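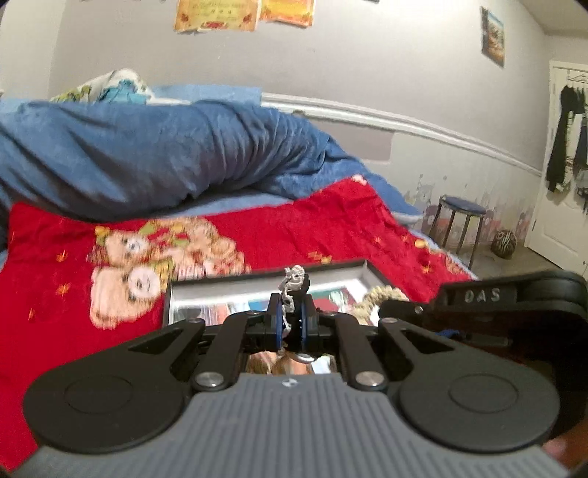
Holding a knitted-looking strip over the tray, narrow blue pads on the fingers.

Workshop > Grippers and Arms > Hand-held

Narrow pads or wide pads for knitted things?

Bereket Berhe, January 13, 2018

I'm comparing two sets of finger pads on a hand-held gripper, the Feller narrow ones and the Purel wide ones. The job is picking knitted strips out of a shallow tray. Over 49 tries each, the Feller pads dropped the strip 14 times and the Purel pads 13. That tells me very little. Is there a better test, or should I just choose one?

Barbara Olszewski

Count the double picks as well as the drops. When I did this in November the wide pads kept catching whatever lay next to the strip, and the narrow ones did that far less. Use the same strip throughout and put it back in the same spot. Also check that both sets close to the same gap. My Nazari fingers were out on one side and I blamed the pads for a week.

ploduvus_fan

wide. never had a problem with wide

Bereket Berhe

Thanks Barbara. I wasn't noting double picks at all. Will run both sets again.

Last updated: November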